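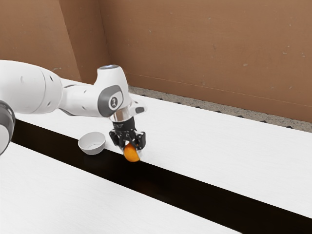 **Anyone else being sold a pick and place cell off a simulation?**

**benchend_irnari** - 6:40 am

I pack at the Lauritsen plant in Irnari, small goods side. We do sets, a bowl with pieces in it, then a sleeve, then a carton. There are 6 of us on the bench per shift. In September we get a Skukura cell from Zundine, one arm, two-finger gripper, and so far all any of us have seen is the simulation. Orange thing gets picked up, orange thing goes to the bowl. They ran it on the big screen in the break room and the plant manager clapped.

My problem is what they say comes with it. "No one loses a job, everyone moves up." Moves up to what? There's one arm and one screen to watch it on. I asked who gets to be the person at the screen and was told the roles are "being shaped."

Has anybody been through this with a small cell, one arm, simple job? What did your day look like six months later?

---

**tapegun44** - 7:15 am

Different company, same speech. We had 9 on the line when ours came in and nobody was let go, they kept that promise to the letter. People left and didn't get replaced. Day to day, the easy work went to the machine and we got what was left over: crushed cartons, reworks, anything with a sticker on crooked.

People don't see that part coming. The easy sets were how you got your breath back. Now it's eight hours of problem sets.

---

**lockout_larch** - 7:52 am

Maintenance here, so take this with whatever salt you like. Testing in simulation first is the right way to do it. I've had cells show up where nobody had checked whether the arm could reach the far bin, and I spent two weekends moving a guard fence. If Zundine is doing reach and grip in software before they bolt anything down, good for them.

I agree it tells you nothing about staffing. Those are two separate questions and your manager is answering one with the other.

---

**benchend_irnari** - 8:10 am

Fair on the reach. My gripe is with how clean it is in there. Plain white tabletops, one bowl, one orange piece. I had 105 bowls come out of a single delivery stuck together in pairs last month and had to get a thumbnail between each one. Show me the arm doing that. 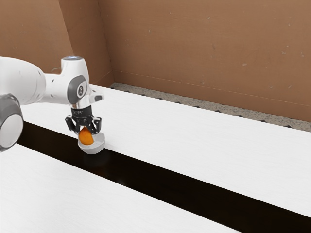
*Skukura simulation: piece in the gripper, lower half inside the rim of the bowl.*

So that one has the bowl over the dark strip between the two tables. Ours will be on a belt with a seam in it that kicks every time it comes around. I asked if the seam is in the simulation. Got a "good question" and a pen moving on a notepad.

---

**quarterturn** - 8:34 am

You are judging a demo for being a demo. They start with one piece and one bowl because you have to start somewhere. You can add the mess later - stuck bowls, belt kick, bad lighting, pieces that are the wrong size. I've programmed cells for years and the first thing you want to know is whether the gripper can hold the part and put it where you asked.

Also I'd like to push back on the idea that putting one piece in a bowl a couple thousand times a shift is work worth defending. I've met the wrists of people who did it for twenty years.

---

**tapegun44** - 8:49 am

And where did those wrists go after the cell went in? Ours went to carton rework, where you're lifting.

---

**quarterturn** - 9:03 am

Then that's bad planning at your site and I'd be mad too. It isn't the arm's fault.

---

**tapegun44** - 9:06 am

Never said it was the arm's fault. I said it's what happens.

---

**benchend_irnari** - 12:20 pm

Lunch. I'll answer quarterturn, because it's a decent point and I don't want to pretend I love the bench. I don't. My right hand goes numb at night. If the cell took the placing and we rotated through the rest at a sane pace, I'd carry it in from the truck myself.

What we've been told is that the target goes from 2259 sets a shift to "something more ambitious" once it's running, with the same sleeving and cartoning behind it, by hand. Whatever the arm puts out, somebody has to sleeve. I can't find that anywhere in the slides.

---

**lockout_larch** - 12:41 pm

That's the thing to push on. Get the rate they're quoting for the cell in writing, and get the rate for the station after it. On ours the cell was rated at 280 an hour and the hand station behind it couldn't hold that past the first break. They ended up slowing the arm, which they could have worked out on the back of an envelope.

Other things I'd ask:

- Who clears a fault, and do they get paid for it? On our floor it was the nearest packer for most of a year, at packer rate.
- What counts as downtime, and whose number does it go on?
- Can a packer stop it without calling a lead?
- Is there training for everybody or for one person per shift?

---

**sleeve_and_seal** - 1:05 pm

I was the one person per shift, lol. They gave me two days of training and a different colored vest. Same pay for eight months. The vest was the only part that came on time.

I did like the work better, I'll say that. You learn what the thing is going to do before it does it. But my friends on the line quit talking to me about anything serious because they figured it would go upstairs. Think about that before you put your hand up.

---

**quarterturn** - 1:30 pm

Larch's list is good and I'd hand it over as is. Zundine should have answers to the first three if they've installed more than one of these. If they don't, that tells you something too.

I still think you're being hard on the simulation.

---

**benchend_irnari** - 1:34 pm

Maybe. Nobody in there has to sleeve the bowls.

Printing the list on my way out. There's a meeting at 3 and the vendor is on the phone for it. I'm going to ask about the belt seam again as well, he's had two weeks with that notepad.

---

**tapegun44** - 4:58 pm

Well?

---

**benchend_irnari** - 5:26 pm

Fault clearing is "line team, to be discussed." Pay for it is an HR matter. Anybody can stop the cell, they were clear on that one and I wrote it down. No rate in writing yet for the cell or for sleeving. The seam is going to be added to the simulation, and he wants me to film the belt for him on my phone. I said on the clock, sure.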